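Mumero Sorting Set – Set-up Guide
Section 2: Bins on the worktop

Read this bit before you fill anything. Takes a few minutes. Bins only – the shelf frame is in section 3, labels in section 4.

Before you start

Clear the worktop and wipe it. Let it dry properly or the bins slide about.
Take off all the packing film. Check inside the handle holes too, bits get stuck in there.
Choose a level surface against a wall. A pale one is easiest, you'll spot spills.
Check your set number on the packing slip. Ours for this edition is 1,523. If yours is different the bins may be another size – the steps are the same.

Placing the bins

1. Put the blue bin at the left. Long-life items with lids go in here – pots, tubs, anything that stands up on its own.

2. Red bin in the middle. Tall things. They can stick up over the rim, that's fine, so long as the weight is at the bottom.

3. White bin at the right. Overflow and returns. Whatever hasn't got a home yet goes in white untill you've sorted it.

4. Leave a gap between bins, wide enough for your fingers. You need to be able to lift one out without dragging the next one with it.

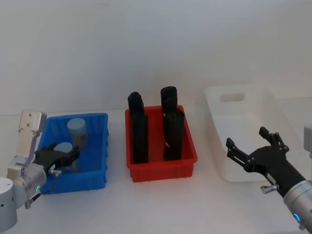 Filling the blue bin

5. Lids on and tight before anything goes in. Containers upright, labels turned outwards if they've got labels.

6. Start at the back, then work forwards. A tall container at the front hides the ones behind and you end up buying doubles.

7. Lower each container in by the body. Not by the lid.

CAUTION: Do not drop containers in from height. A cracked lid leaks into the grooves and it's a pain to clean out.

Note: Round containers will roll if they're laid flat. Stand them up. If they won't stand they belong in white.

Filling the red bin

8. Tall items go in upright, in rows. Two and two works well for most things. Fill the corners first so they have two walls to lean on.

9. Push each one down till it touches the floor of the bin. If it rocks, turn it a bit and try again.

10. Give the bin a gentle nudge. Nothing should tip. If somthing does, move it to a corner.

CAUTION: Don't carry the red bin by one end with tall items in it. Both hands, opposite sides, keep it level.

Note: Dark items all look alike from above. Lina Sabbagh on our help desk gets more calls about this than anything else – put a sticker on the top of each one, not the side.

Taking things out

11. Take from the front of the blue bin first. From red, take whichever you like but don't leave the last ones all down one side. Shuffle them across. 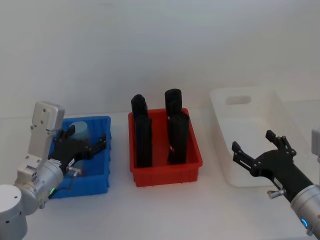
With fewer things in a bin the ones left have more room to lean, so check they're still standing straight before you walk off. A folded cloth along one side will hold them if you've only got a couple left. Not paper – it goes soft and sticks to the ribs.

12. Once a bin is down to its last item, either refill it or move that item to white. Then wash the empty one while you've got the chance.

Cleaning

Warm water, washing-up liquid, soft brush. Go along the ribs, not across them. Rinse. Dry upside down on a rack, not on a radiator.
No bleach, no scouring pads. No dishwasher.
Dried-on spills – soak first, then brush.

Common problems

Bins slide on the worktop: surface is damp or dusty. Wipe and dry, also wipe underneath the bin. Still sliding, fit the Tendetti grip feet (sold separately, not in the box).

Tall items keep tipping: bin is too empty, or top-heavy things are in the middle. See steps 8 and 10.

Can't get your hand in the blue bin: too full. Take the front container out before going for the back one. Don't squeeze past it.

Bin will not stack inside another: different sizes, they aren't meant to. Blue and red only, and only when clean and empty.

Rim has gone white where it was bent: cosmetic. If there's a split, stop using it and ask for a replacement.

Replacements

Send us your set number and the colour of bin. Single bins can be ordered, you don't need the whole set. Orders placed before 23 June go out in the old packaging, same bins inside.

Next: Section 3, Shelf frame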